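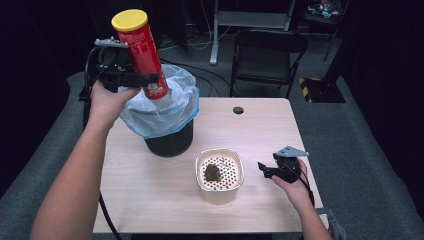
Murkdale Automation Teaching Group | Equipment Planning, Handout 2

Costing a hand-held gripper station

Start from the task. Tipping a canister over a lined bin needs a jaw opening wide enough for the canister body and enough grip to hold it at an angle. Write both values down before opening a catalogue.

Budget lines for one station:

Grippers, hand-held, 2 at 748 each
Mounting plates
Cables, with one spare per gripper
Table with cable grommet
Consumables: bin liners, canisters, loose fill

The ceiling for one station is 2,000. The grippers take 1,496 of it, leaving 504 for everything else. Delivery is charged to the same line.

Quotes are to be requested from Gustik and Pladano on identical specifications. Jara supplies plates only and should be priced separately. Check whether the plate fixings are included; if they are not, add them to the plate line.

Consumables are commonly left out of student budgets. Cost them per session and multiply by the number of sessions planned. Cables wear at the point where they leave the housing and count as consumables from the second year.

Exercise for December: draw up a full budget for a station using the list. State the lead time for each item and mark any item with a single supplier.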